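Two arms on one table, tube rack test
Ketcombe Shared Workshop forum > Builds

camlow_dave
Both arms are bolted down and talking to the same PC at last! The job is still tubes in and out of the rack, left arm first. Grip is decent on the caps but it keeps tilting them. Anyone got a softer finger pad they like?

Thitima Sombatkul
Bike inner tube, cut and glued. Did mine in June and they're still on.

prokevel_pete
I'd drop the second arm until the first one behaves. You're doubling your faults for nothing.

camlow_dave
Don't agree, sorry. The whole point is passing things across, and if I tune one arm alone I'll only have to redo it when the other gets in its way.

prokevel_pete
You'll redo it anyway. Ask me how I know.

Nattawut Meesuk
Bit of both? Leave the right one parked open and just run the left. And slow the close down, mine tipped every cap until I halved the speed.

camlow_dave
Fair, I'll try the slower close with the right one held back near the rack. Inner tube is going on tonight if I can find the glue (Thitima, which sort did you use?). Cables are next on my list, I want them clipped along the arms before I let both move together. 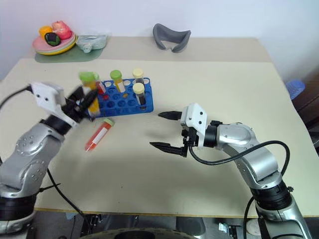
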